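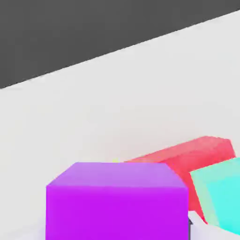 How Fast Does a Creek Clear Up After Rain?
Environmental Science project report, spring term

Why we picked this

Leketti Creek runs behind our school and under the Vaughan Street bridge before it reaches the river. On most days you can see the pebbles on the bottom. After a good storm it looks like chocolate milk! We wanted to know how long the mud stays in the water, and if the part of the creek with trees along it clears faster than the part with bare banks. Our guess was that the tree section would win by a full day.

Our two sites

Site A is in Bikaswood, the little nature preserve upstream. The banks are covered with willows and ferns, and there is a fallen log that slows the water down (and makes a great seat). Site B is below the bridge, where the grass is mowed right to the edge and the bank has crumbled in several spots. The sites are 553 meters apart if you follow the water, which we measured on the map in the county park office and then walked to check.

What we did

We built our own turbidity tube from a clear plastic pipe, a rubber stopper and a black and white disk glued to the bottom. You pour in creek water until you can't see the pattern anymore and then read the depth off the side. A high number means clear water. It sounds too simple to work, but it's a real method and we got very attached to our tube.

We took samples for 17 days in April. Each time we collected 2000 milliliters at each site, always from the middle of the stream and always facing upstream so our boots wouldn't stir up the bottom. The same person did the reading every time. In the first week we took turns and found out that two people can look at the same water and disagree by several centimeters, so we threw those practice readings out and started over.

We typed everything into Lernuvlow, the class notebook program, and made our graphs there. Rainfall came from the gauge on the school roof.

What we found

Three storms came through while we were sampling, which was great luck for us. Before the first one both sites were so clear that the tube filled to the top and we could still see the disk. The morning after, Site A read 31 cm and Site B read 12 cm. That was a much bigger gap than any of us expected.

Then came the surprise. Both sites got back to clear on the same afternoon, two days later! The second storm went the same way. So the trees didn't seem to make the creek clear any sooner – the water at Bikaswood just never got as muddy in the first place. After the third storm, which was small, Site A hardly changed at all while Site B dropped by half.

We also let a jar from each site sit on the classroom windowsill overnight. The Site B jar had a thick brown layer by morning and the Site A jar had a thin gray one with bits of leaf in it.

Problems

Site B is downstream, so it gets all of Site A's mud plus its own. We can't say for sure how much comes from the bare banks and how much washes in from the storm drain by the bridge. We also missed one reading when the trail was flooded. Our tube has a slight scratch near the bottom that may have made the muddiest readings a little low.

What we would do next

We'd love to add a third site between the drain and the bridge, and to sample every hour during a storm instead of once a day. One of us also wants to dry and weigh the mud. The creek club has offered us willow cuttings to plant below the bridge in the fall, and next year's class could use our numbers as the "before" data. The tube is in the science room closet, top shelf, and anyone is welcome to borrow it. Please rinse it after!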